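Looking After the Picking Cell: Setup, Upkeep and One Repair

Project report, second-year automation workshop
Sigrun Ljungberg and Levente Bozsik
Supervisor: Győző Kelemen

1. How we came to this project

When we signed up for the workshop in September we both hoped to be given something to program, and we were a little let down (we can admit it now that the grading is nearly over) when Mr. Kelemen handed us a key, a grease gun and a binder and told us the picking cell was ours to keep running until the end of the term. The group before us had left it in fair shape, but the binder stopped halfway through a page, and several of the settings in it no longer matched what was on the machine. So our first two weeks went into finding out what we had, and writing it down in a way the next pair could follow.

The cell does one job. The arm reaches down into a bin, picks up a block, lifts it out and drops it back in from a set height, over and over, so that the other teams always have fresh grasp attempts to work with. A normal run is 100 cycles. By the time we closed our log the counter stood at 1382, and we are rather proud of that number, even though plenty of those cycles ended with nothing in the fingers!

2. The bin and how it is held
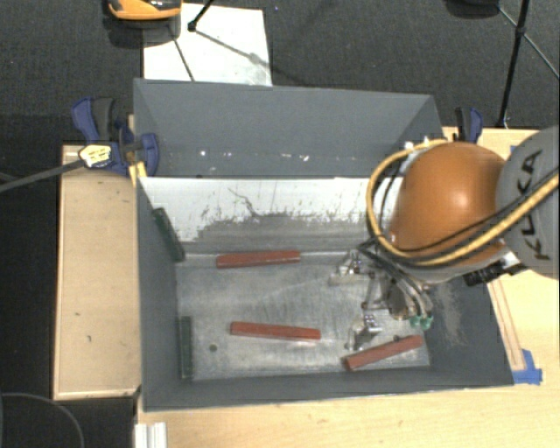

Most of our trouble in the first month came from the bin, and hardly any of it from the arm. The bin sits in a wooden tabletop, and every time a finger touched a wall on the way down, it crept a tiny bit. You would never notice after one pick, but after a full run the taught corner points were off, and then the gripper touched the wall more often, which made things worse. The two clamps at the far corners are what we have to thank for a steady bin, together with a good deal of patience on Levente's part. The walls still tell the history, with the white paint on the back worn away to gray along its lower part and a pale rubbed patch on the right wall. We talked about repainting and decided to leave it, as the scuffs have no effect on the picks and fresh paint would only come off again in flakes.

Our routine for the bin is now as follows. Before the first run of the day we try to push it by hand from the near side, firmly, with the arm parked. If it gives at all, both clamps are opened and set again from scratch, left one first. Then we run the four-corner check at low speed and compare against the values in the binder. Sigrun made a new table for these, with a column for initials, and it has saved us at least two arguments.

3. Hoses and cables

The lines that run along the arm to the gripper have to bend every time the wrist turns, and they need more looking after than we expected. Too little slack and they pull at the fittings, too much and they catch on the bin wall when the arm goes into a corner. We moved the arm by hand control to the worst pose we could think of, let the lines settle, and only then fastened them. It took us three tries. Siyabonga Cele from the year above watched the second one and kindly told us we had chosen the second-worst pose, and he was right.

We check the lines after every 60 cycles, running a finger along each one and feeling for flat spots, always with the drives off and the key in somebody's pocket.

4. The repair

Late in the term the gripper began to close slowly. At first it was only now and then, mostly in the morning, and we blamed the pressure. Wian Mnguni, who looks after the Hirnetti lab's compressors, came by with his own gauge and found the supply perfectly fine, so we had to look closer to home. We took the fingers off, cleaned the joints and found one pin dry and slightly scored. The replacement came from Brovton, and while we waited we ran the cell at half speed, which Mr. Kelemen allowed on the condition that one of us stayed next to the stop button the whole time.

Fitting the new pin took an afternoon. Closing was quick and even again afterward, and stayed so for the rest of the log. We have added the joints to the weekly greasing list, where they should have been all along.

5. For the next pair

The binder is complete up to the last page, and the spare pin is in the Canska box on the upper shelf. Please keep using the initials column. The arm itself is due for its larger service when the hour meter reaches 2000, and you will need to book Mr. Kelemen for that well ahead, as he wants to be there in person and his afternoons fill up fast.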